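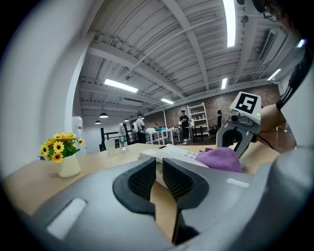 Spring has finally reached the Plondska newsletter desk, and I'm using my corner this month to nag you all about the break room table (lovingly, I promise!). I like a table people want to sit down at, so yellow daisies in a little white vase get a big yes from me, and I don't care one bit that they're artificial. Same goes for the big water jug against the wall, with a glass close by. The purple cloth could stand to be folded, though, and if you open a bottle of water, please finish it or take it home with you!

Jarmila Jireš wants to swap in real flowers come June and has offered to bring some from her garden, which I think is a lovely idea as long as somebody else remembers to water them, because I won't. Emília Urban is keeping the list for new mugs. We have 3 names on it so far, so go find her before lunch on Friday.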